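Search the docs Go
Home | Set-up | Recording | Review | Downloads
Filed under: Skarnine Guide > Hand-held recording > Cloth tasks

4.3 Recording a fold demonstration

By now your gripper should be paired and the Skarnine logger running. Take your time over this part – the policy learns from whatever you hand it, hesitations and all.

1. Lay a few garments on the mat and let them overlap a little. A perfectly tidy table teaches very little.
2. Start a new episode and wait for the tone.
3. Bring the fingers down on either side of a seam or a raised fold, and close slowly until the pads meet the cloth.
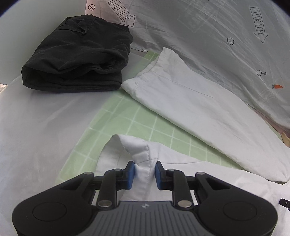
Figure 4. Closing on a seamed fold of a white garment, seen from the gripper camera.

4. Hold the pinch for a moment before you lift, so the logger can mark the grasp.
5. Finish the fold, open the fingers and end the episode.

Note: Lilian Mosoti's first study used 138 episodes and the policy still fumbled collars. With 597 it managed them nicely, so please don't lose heart if your early results look clumsy. We suggest 200 as a friendly starting point.

Caution: Keep your free hand well away from the finger joints while they are closing – they can nip.

Next: 4.4 Trimming and labeling episodes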